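Ellstead Home Help > Laundry and Clothes > Folding

How do I fold flannel shirts so they stay square on a shelf?

Posted by Kęstutis Ots, 28 November 2024. Viewed 611 times

I can get a checked flannel shirt into a square, but the lower edge never sits right and the stack leans after a few days.

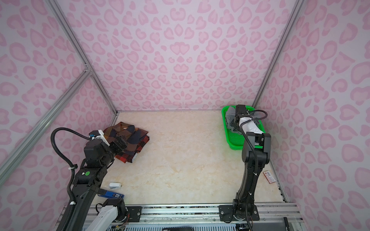 What I have tried so far

I do the buttons up, lay the shirt face down, bring both sides in with the sleeves along the back, then fold up from the hem twice. With a T-shirt this works every time. With flannel I end up with a thick lump under the collar and thin corners at the bottom, and a bit of the fabric usually pokes out at one side.

The shelf is in an alcove, 125 cm wide and not very deep, so the shirts can't stick out or they catch the curtain. I have 12 of them to get on it, all about the same weight. Hanging them is no good because the rail is full of coats until spring. I would also like to be able to take one from the middle without the rest coming down.

Is there a better order to fold in, or do I need a board? I have seen the Gamotel one in the market but don't want to buy plastic if it does the same as my hands.

Replies

Sosa

You don't need the board. The lump is from the sleeves. If you lay both of them straight down the back, they overlap in the middle and you have four extra layers there before you even start on the hem.

Try it this way:

Fasten the top button, one in the middle and the bottom one. The rest can stay open.

Put the shirt face down and smooth the back from the collar outwards with the flat of your hand. Flannel grips itself, so any crease you leave in now will still be there at the end.

Fold one side in to about the middle of the shoulder. Turn the sleeve back on itself so it runs down the outside edge of the fold and does not cross the middle. Do the other side the same.

Tuck the shirt tail up first, by a hand's width. Most of these shirts have a curved hem, and the curve is the piece that pokes out at the side. Once it is tucked in you have a straight edge.

Then fold the bottom up to just under the collar, once only, if your shelf is deep enough. If not, fold in thirds.

When you stack them, turn every other one round so the collars are not all at the same end. That is what makes the pile lean. I would do two piles of six on a shelf that wide.

flirnon

I just roll mine and put them in a drawer. Never had one fall over.

Marsh Lane

Agree with Sosa about turning every other one. I would add that they should be properly dry before you fold them. Flannel can feel dry on the outside and still be damp at the collar and cuffs, and then it sets in whatever shape you left it.

For taking one from the middle, stand them on edge in a shallow box, like files. It needs the fold in thirds, otherwise they flop. A shoebox without its lid is fine to test it with.

Kęstutis Ots

Thanks. The hem was most of it. I did all of them again with the tail tucked up first and the edges are straight now. Two piles, collars alternating. The drawer is full of jumpers so rolling will have to wait. I will try the shoebox in December when I sort out the other shelf.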